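JIRKBY RECORDED SOUND ARCHIVE
Listening Room and Transfer Studio: Safety and Condition Checklist

Period: April
Inspected by: Aleksandra Dudek
Accompanied by: Sutrisno Wibisono (transfers)
Copy to: Melati Kusuma, Head of Collections

Ratings: S = satisfactory, A = attention needed, U = unsatisfactory, N = not inspected

1. Entrance and circulation

1.1 Doors open fully and close without force. S
1.2 Route from the listening room to the stairs clear. A
Comment: Two crates of orchestral sets from the Thampi bequest were standing in the corridor at 9.30 am. They must be moved to the store before the next public session.
1.3 Floor coverings secure. S
1.4 Exit sign lit. S

2. Electrical equipment

2.1 Turntables, amplifiers and tape machines carry a current test label. A
Comment: The label on the second Modum tape machine has expired. The machine is not to be used for transfers until it has been tested.
2.2 Leads free of damage. S
2.3 Mains leads kept apart from signal leads. A
Comment: Mr Wibisono reports a low hum on the left channel when the desk lamp is on. The lamp and the phono stage share an extension block and should be separated.
2.4 Headphone volume limiters fitted at public seats. S 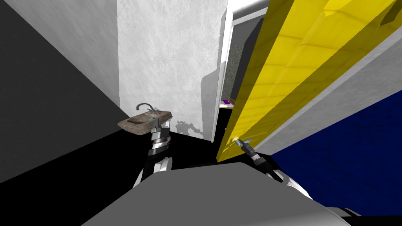

2.5 Master switch labelled and within reach of the operator. S
Comment: The label was replaced after the last inspection and is now legible from the operator's chair.

3. Record store

3.1 Discs shelved upright, with dividers in place. A
Comment: Shelf 7 is overfull and the chamber music boxes are under pressure. No further items should be added to it.
3.2 Shelving fixed to the wall. S
3.3 Step stool sound and available. S
3.4 Heavy sets stored below shoulder height. U
Comment: The complete operas remain on the top shelf. This was raised in the previous report. Ms Kusuma is asked to confirm a date for the work.
3.5 Relative humidity within the agreed limits. A
Comment: The gauge read 58 per cent, above the limit set for this room. The reading should be repeated daily and entered in the log.

4. Walls, ceilings and fittings

4.1 Surfaces free of flaking paint and loose plaster. S
4.2 Acoustic panels firmly attached. S
4.3 Ceiling fittings secure. N
Comment: The tall ladder was on loan to the concert hall.

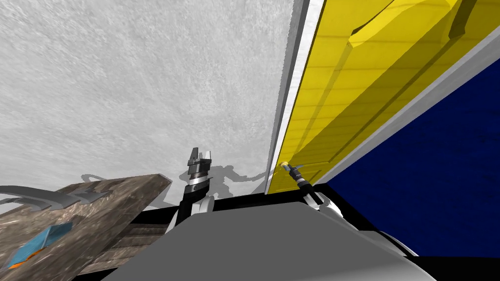 Mottled grey surface, with yellow panel to the right.

5. Disc cleaning and handling

5.1 Cleaning fluid in a labelled, closed container. S
5.2 Gloves available in all sizes. A
Comment: Small size only. Hakim Sinaga to reorder.
5.3 Jallero disc cleaner drained after use. S
5.4 Staff trained in the handling of shellac and lacquer discs. A
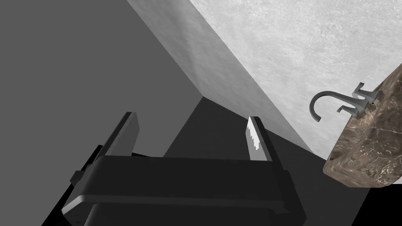
Comment on 5.4: Three members of staff have yet to attend the handling session, and until they have done so they may fetch vinyl discs only. Shellac discs are to be lifted by the edge and label, using both hands, and must never be pinched across the grooves. Two flat, upright plates, such as the black fingers of the gripper shown, would be an unsuitable hold for a shellac side unless padded and kept to the edge. The same rule applies to the rigid display clips in the foyer case, which should be withdrawn.

6. Actions

6.1 Clear corridor crates. Mr Wibisono, before the next public session.
6.2 Test Modum machine and separate lamp supply. Maribeth Ambrosio. Expenditure up to £500 is approved.
6.3 Relocate opera sets. Ms Kusuma, date to be confirmed.
6.4 Reorder gloves. Mr Sinaga.
6.5 Inspect ceiling fittings on return of the ladder. Ms Dudek.

Items rated U will be inspected again before the store is opened to visiting researchers.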